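Print this page
E-mail this page

Lecture notes, week 6: Perception from the wrist camera

In the last lecture we closed the control loop with joint positions only. Today we add the image. The exercises use the Urnholm data, which has 299 short episodes, and the planner we call Jevura in the lab sheets.

1. What the policy receives

At each step the policy receives one wrist image and the opening of the gripper. It does not receive depth. Please remember this when you read the loss curves, as many errors which look like control errors are in fact errors of seeing.

The fingers are always in the image, at almost the same pixels. Some students mask them out. I advise to keep them. The tips tell the network where the grasp point is, and when the camera mount moves a little, the tips show it first.

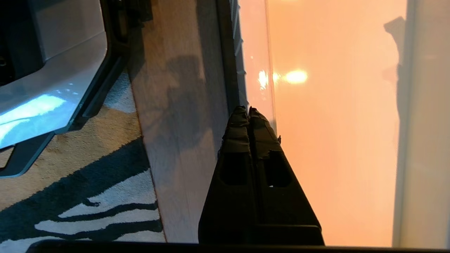 The second matter is light. A bright spot on a smooth surface moves when the camera moves, but it does not move as a fixed point on the object would. A feature tracker does not know this. It will follow the spot and report a wrong motion of the arm. In the home episodes we found more than 131 steps with this problem.

Shadows are similar. A soft shadow on a floor has a weak edge, and a simple segmentation may join it with a dark object nearby. Strong patterns, for example stripes on a rug, give the opposite trouble: they offer many good corners, and most of the corners look like each other, so the matching becomes uncertain.

2. What to do in the code

Before tracking, remove saturated pixels and grow the removed region by 2 pixels. Then compare the image motion with the motion from the joint encoders. If they disagree, trust the encoders for this step and write the step number to the log. Do not delete the episode.

3. Homework

Run the tracker with and without the mask and plot both results. Hand in the plot and the log by Friday, September 25, 2020.

Print this page
E-mail this page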